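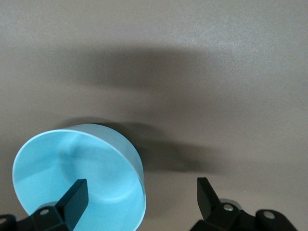 Ciltville Nursery, Moroz Room and outdoor area
Premises check, winter closure
Date: 2018-12-26
Checked by: Elisa Zuccaro
Copy to: Serena Vitale

Marks used: OK, ACTION, N/A. Comments go under the item. Anything marked ACTION must be cleared and initialled before children come back in.

## 1. Entrance and cloakroom

- **Front door closer:** OK
- **Finger guards, hinge side:** ACTION
 The lower guard on the inner door has come away at the bottom. A small hand would fit in the gap. Taped for now. Needs a new strip; the old one won't clip back.
- **Door entry buzzer and release:** OK
- **Coat pegs:** OK
 Two were loose in November and have been refixed with longer screws.
- **Boot rack:** OK
- **Floor mat lies flat:** ACTION
 Curling at the corner nearest the radiator. Turned round, but it will curl again. Serena to decide whether we replace it or go without.
- **Spare clothing box:** OK, but low on socks and has no gloves in the smallest size. Please put a line in the newsletter.

## 2. Moroz Room

- **Radiator covers fixed:** OK
- **Room thermometer:** OK
 Read 66 F with the heating on the holiday setting. The dial is in Fahrenheit only, so I have left a conversion card beside it.
- **Window restrictors:** OK, all tested by hand
- **Blind cords in cleats:** ACTION
 Cord on the window by the book corner was hanging loose. I have wound it up. The cleat is cracked and won't hold for long.
- **Sockets and trailing leads:** OK
 The lead for the CD player now runs behind the cupboard.
- **Low furniture, corners and edges:** OK
- **Tall shelving fixed to wall:** OK
 Shelf unit 48 inches high, both brackets tight.
- **Toys checked for splits and loose parts:** ACTION
 Thrown out: a wooden train with a missing wheel, a rattle with a split seam. The Jomulau stacking pegs have started to splinter at the ends. I have put them on top of the cupboard and not in the bin, as Serena may want to sand them.
- **Dressing-up clothes:** OK
 Long ribbons cut off the two capes.
- **Sleep mats wiped and stacked:** OK

## 3. Kitchen and snack area

- **Safety gate:** OK
 Latch is stiff. It does close fully, but staff need to lift and push. Someone has been leaving it on the half catch.
- **Fridge temperature log:** ACTION
 Last entry is missing for the final afternoon of term. Fridge is empty and switched off, door propped open. It must be switched on the day before we reopen and a reading taken before any milk goes in.
- **Allergy list displayed:** ACTION
 The list on the cupboard door is the November one. The new one is in the office tray. Swap before opening.
- **Cleaning products locked away:** OK
- **Hot tap temperature valve, children's sink:** OK
- **Fire blanket:** OK

## 4. Toilets and changing

- **Step stools, rubber feet:** OK
- **Changing mat, no tears:** OK
- **Hand dryer:** N/A, removed
- **Soap and paper towels:** ACTION
 Enough towels for the first week. Order more.
- **Extractor fan:** OK, noisy

## 5. Outdoor area

- **Gate latch and bolt:** OK
- **Fence panels:** OK
- **Climbing frame:** ACTION
 Green and slippery on the top platform. Not to be used until it has been scrubbed. Sign put up.
- **Surface under climbing frame:** OK
 Matting is sound. Leaves raked off.
- **Sandpit cover:** OK
 Weighted down on all sides. Water was lying on it and has been tipped off.
- **Path from gate to door:** ACTION
 Ice by the drain. Gritted this morning. The Driditz grit bin is under half full and will not see us through January. Please reorder.
- **Outside light on sensor:** OK

## 6. Fire and first aid

- **Exits clear:** ACTION
 Christmas tree box left in front of the rear exit. Moved to the store. Please remind all staff, as this was raised last year as well.
- **Alarm panel, no faults showing:** OK
- **Extinguishers, pins and tags:** OK
- **First aid box:** ACTION
 Short of small plasters and one triangular bandage. Eye wash goes out of date next month.
- **Accident book:** OK
- **Emergency contact sheets:** two families have not sent theirs back. Names are with the office.

## Costs

Serena asked what is left for repairs. The premises budget was set at £2,000 for the year and the boiler work has already come out of it. I would put the finger guard, the cleat and the grit first. The mat can wait if we take it up.

Next full check is due at half-term. The ACTION items above will be looked at again the day before reopening, and I will need the store key back by then.

Signed: E. Zuccaro
Seen by manager: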